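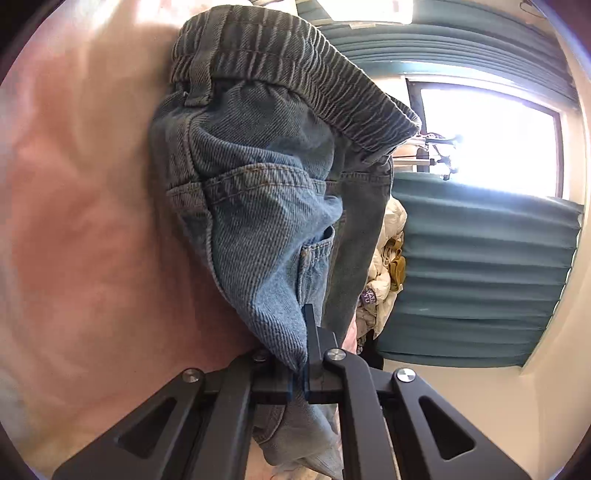

PART TWO: CLOTH AND CLOTHING

Chapter 13
Reading a Garment: Fibre, Weave and Wear

Before you read any further, go and get a pair of jeans. Any pair will do. Old ones are better than new ones, and the pair you were going to throw out is best of all. I'll wait.

I've taught this course long enough to know that half of you didn't get up. Fair enough, but you'll want them by the end of the next section, so keep them in mind.

In Part One we stayed with fibres: where cotton grows, how wool is scoured, why polyester melts and linen creases. That was all useful, and I hope you kept your burn-test notes because we'll come back to them in Chapter 14. From here on we're looking at cloth that somebody has cut up and sewn into a thing to wear. I find this the most enjoyable part of the whole book to teach, probably because everyone walks in already knowing a great deal about it. You've been getting dressed for years! You know which of your shirts goes limp in the heat and which trousers you won't wear on a long drive. What you may not have yet is the words for it, and a fair bit of this chapter is words.

Why denim comes first

Denim is a twill. In a plain weave, the crosswise yarn (the weft) goes over one lengthwise yarn (the warp) and under the next, over and under, all the way along. In a twill the weft skips, and on each new row the skip moves one step sideways. The result is a set of slanted lines across the face of the cloth. Tilt your jeans toward a window and look at the thigh, where there are no seams in the way. If you have trouble picking out the slant, run a fingernail across it one way and then the other. You can often feel it before you see it.

Now turn the cloth over. In classic denim the warp is dyed with indigo and the weft is left undyed, so the inside is much paler than the outside. Indigo is an odd dye in that it mostly sits near the surface of the yarn and leaves the core white. Every time the cloth rubs on something, a little colour goes. That's the reason knees and pocket edges go pale first, and it's why a pair of jeans can tell you so much about how it was worn. I once had a student who could tell from the back pocket which side a person carried their wallet on, and she was right far more often than I was.

A lot of denim sold today has been washed, bleached or rubbed at the factory to get that colour before anyone puts it on. Light blue jeans may be worn out or brand new, and colour alone won't settle it. Look at the seams, the hems and the inside of the waistband as well. Factory fading tends to be fairly even from left leg to right leg. People aren't nearly so tidy.

The top edge

Most beginners look at the legs of a pair of trousers. I'd like you to get into the habit of starting at the waist, where most of the decisions have been made.

A fitted waistband is a straight or slightly curved strip of cloth, folded over, stitched down and closed with a button or a hook. It has to match the wearer's measurement closely. An elasticated waistband has elastic stitched to it or run through a channel, and the cloth is gathered up along it, so it can stretch to go over the hips and pull in again afterwards. It suits children, who grow, and plenty of adults, who'd like to sit down after lunch. It's also easier to manage for anyone with sore hands, a point we'll take up properly in the chapter on dressing and disability.

You'll also meet garments that do both. Belt loops on an elastic waist are common, and whether they get used or are there to make the thing look like a regular pair of jeans is a question I leave to you and your workbook.

One practical warning. Denim is heavy, and gathered denim is heavier still. When you come to sew a casing in Project 2, go slowly over the side seams, where the layers pile up, and turn the hand wheel yourself if the machine starts to labour. A snapped needle is a nuisance — and a little frightening the first time.

How this chapter works

We'll follow four garments through the chapter, and each has a name so that I can refer back to it without fuss. Brorach is a work jacket in heavy twill. Ayele is a plain-weave cotton dress. Goriren is a knitted jumper that has been mended at both elbows. Estodar is a raincoat with a coated outer and a lining that doesn't match. The patterns for the first two start on page 266, and you're welcome to trace them now if you like to have paper in front of you while you read.

Give yourself around 40 minutes for each section, plus sewing time. If you're working through the book over the summer, try not to leave the knitwear section until December, unless you enjoy having a woollen jumper on your lap in the heat.

Words to know before you start

Warp: the yarns that run the length of the cloth.
Weft: the yarns that run across it.
Twill: a weave with a slanted line on its face.
Selvedge: the finished edge along each side of the cloth as it comes off the loom.
Casing: a channel sewn to hold elastic or a cord.
Ease: the extra room in a garment beyond the size of the body inside it.

Warm-up activity

Lay your jeans flat on a table, inside out. Find the heaviest seam and draw it in your workbook from the side, showing every layer of cloth as a line. Then do the same for the lightest seam you can find. Label the warp direction on both drawings, and write a sentence or two about where the garment has worn most and what you think rubbed against it. Bring both drawings to the next class, along with the jeans.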